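February 2025, evening

I could not write for more than a week because of my wrist, and then because of laziness. Now the wrist is good and I have no more excuse.

The choir is going to Irano in May. It is decided. Halima Mrema told us at the end of practice, when half of the altos had already put on their coats, so she had to say it two times. We will sing 11 songs, and four of them I don't know at all. One is in Latin, two are in Swahili, and the last one is in a language that Halima did not name, she only said "you will learn it by the sound." I learned English by the sound too, and everyone can hear the result.

I sit between Felista Mugo and the radiator. Felista has a big and certain voice and when I am lost I hold on to her like a handrail. Tonight she was not there and I heard myself for the first time in months. I am flat on the high notes, especially after the long line in the second song, where there is no place to breathe. I tried to steal a breath after the word "morning" and Halima looked at me. She did not say anything. I would prefer that she said something.

At home I practiced the line at the kitchen sink, first slowly, then with the water running so that the neighbors would not hear. With the water it was better. Maybe I should ask for a faucet in Irano.

The cost is 200 for each person, with the bus and two nights, without food. I counted my savings after dinner and it is possible if I don't replace the phone. My sister says the phone is older than some singers in our choir. She also says that I should have joined a choir when I was 20 and not wait until now, and I told her that at 20 I was working in the laundry in Nzioka and in the evening I could not even speak, so how would I sing.

I have been thinking about the laundry today. There were 37 steps down to the ironing room and no window. An older woman there sang all day, always the same hymn, and she changed the words when the manager was coming so that we knew. I never asked her who taught her the hymn. I remember the melody completely — only the third verse is gone, and I think she also did not know it, because in that place she always hummed.
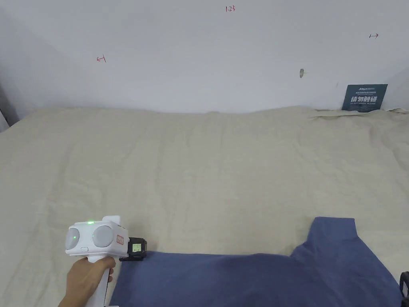

If Halima has a free minute next time, I will hum it for her and ask if she knows the name. She has a cupboard with old songbooks from Nasero and she is proud of it. It would be nice to have the real words on paper after so many years. But it is also possible that the real words are worse than the ones I remember, and then I will be sorry that I asked.

Other things. It rained until four. The soup needed salt and I put too much. I wrote to the landlord again about the front door, a polite letter, my third. I used the word "nevertheless" and checked it in the dictionary before I sent it.

Tomorrow I must buy stamps and onions, and call Felista to ask if she is sick. Also write out the Latin text in large letters, with a mark in every place where I am allowed to breathe.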